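Bresstead hall lights to stay as they are, for now

Stotaris has told hirers of the Bresstead workroom that the fluorescent tubes on its ceiling will be replaced "in due course". The phrase will be familiar to anyone who read the same promise in last year's letter.

The firm took over the building in January and says new lighting from Ondix would cut the room's electricity bill by £260 a year. It has not said how it arrived at that figure, or how many hours of use it assumed. The quoted cost is £1,634, fitting included. On those numbers the work would take more than six years to pay for itself, and hire charges are to go up by 12 per cent well before then.

A spokesperson said the present lights were "safe and adequate". Users have been less kind. Roughly 80 people signed a letter asking for better light over the work area, and the reply ran to two sentences.
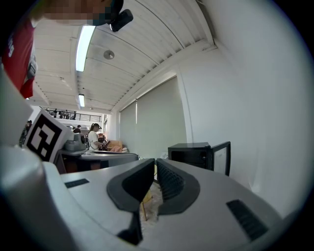 Dalisay, which lost out on the contract, claims it could have done the job for less. It would say that, of course, and it has not published its quote either. Stotaris says a start date will be given in the spring but declined to say which spring.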